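Minutes - Clirano Street Book Swap, planning meeting
October 1, 2025

Taken by me again, Nathalie Michiels, because I was the one with a pen. We had 19 people this time, which filled the back room at Smits nicely (thank you to whoever brought the pear cake!). Minutes from May were read out and accepted, once we'd fixed the spelling of Iltance in two places.

Old business first. The spring swap took in 506 books and we gave away nearly all of them. The leftovers are still in my hallway - mostly cookbooks and a very heavy atlas - and I'd love them gone before my sister visits. Dirk Goossens offered his garage, and we all said yes before he'd finished the sentence.

Then the big one, the room for the winter swap. Iltance has offered us the ground floor for the whole afternoon, and Curari has the nicer kitchen but wants us out by four. I was all for Curari, I admit it, mainly for the coffee. We went back and forth on this for ages and I stopped writing for a bit, so if you made a good point in there, please send it to me and I'll add it.

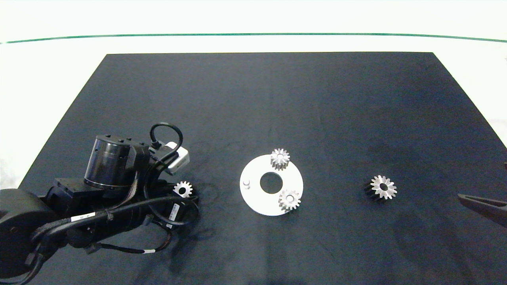
Dirk felt that four o'clock was far too early, and that half the families last time only showed up after the soccer game let out. He also asked who was going to carry boxes up the Curari steps, and looked at me. Fair enough. We voted and Iltance won, with 2 against (me, and one more who can own up if they like).

Money: we agreed to spend up to $500 on the whole thing, including flyers, paper bags and the room deposit. I'll get the deposit over to Iltance this week and keep the receipt with the others.

Kids' table: yes, same as before, but with picture books and comics in separate crates. Long talk about whether puzzles count as books. They can come if all the pieces are there, and the person bringing one has to check.

Flyers: Dirk will do the layout, I'll print. Please no more than one font, Dirk!

Still open: who has the folding sign, and whether Smits can lend us their hand truck. Next meeting same room, same time, and somebody else is bringing the pen.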